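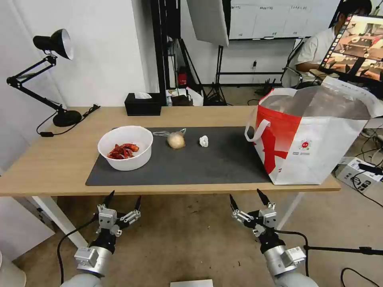 Unpacking the shopping is the part of the week I used to dread, and I said as much at the Stillham cookery social last month, which is how I came to be asked to write something for the newsletter about it. So! My main discovery (if you can call it that) is to put a mat down first. Mine is dark grey and goes over most of the front of the table, so I can see every bit of onion skin and wipe the lot up in one go. The big red and white bag goes at the right-hand end, a bowl goes on the left for whatever needs cooking soonest, and the middle is for things I haven't decided about yet. This time the bowl got the crayfish, and the onion landed in the middle, still half in its plastic bag, which is about as organised as my table ever looks.

I'd been promising crayfish for ages. Montserrat Ayala brought a dish of them to the June supper with nothing but lemon and a heap of dill, and there was a bit of a scramble for the last few, me included. She told me her rule, which is that you should do everything else before you start on the crayfish: sauce made, bread cut, table laid, somewhere for the shells to go. Once you've got your fingers in there you won't want to touch a drawer handle for the next half an hour. I ignored this the first time and I'm still finding bits behind the bread bin.

For the sauce I chop one onion as finely as I've got the patience for and let it go soft in butter with the lid on, no colour at all. Then a clove or two of garlic, a squeeze of tomato puree, a good splash of white wine and the juice of half a lemon. If it tastes sharp, put in a bit more butter. My sister adds cream and we've agreed not to discuss it. The sauce will sit quite happily on the back of the hob while you get everyone to come to the table, which in our house can take longer than the cooking.

A few other things I've picked up, in no order at all. Keep a box of tissues on the table, and I mean on it, within reach, before anybody sits down. Mine lives at the back so it doesn't get knocked off. A lamp helps too, especially now the evenings are drawing in, as you really do want to see what you're doing when you're picking out the fiddly bits. I've got an ordinary black desk lamp that bends whichever way I need it. And a deep bowl is far better than a plate, whatever the cookbooks show you, because shells slide.

As for the shells, don't throw them out! Rinse them, put them in a pan with the onion ends, a carrot and a bay leaf, cover with water and let it tick over for half an hour. Strain it and freeze it in tubs. I made a fish soup with mine on the Wednesday and it was miles better than anything I've had from a cube. Do label the tubs, though. I defrosted one last winter thinking it was apple juice.

The next supper is in October, in the Longo room upstairs as usual, doors from half past six. There are 68 places and we were full last time, so put your name on the sheet by the kettle if you're coming. Montserrat is doing rice, I'm on sauce, and we're still short of a pudding or two. If anyone has a really big pan we could borrow for the evening, please bring it along and write your name on the bottom.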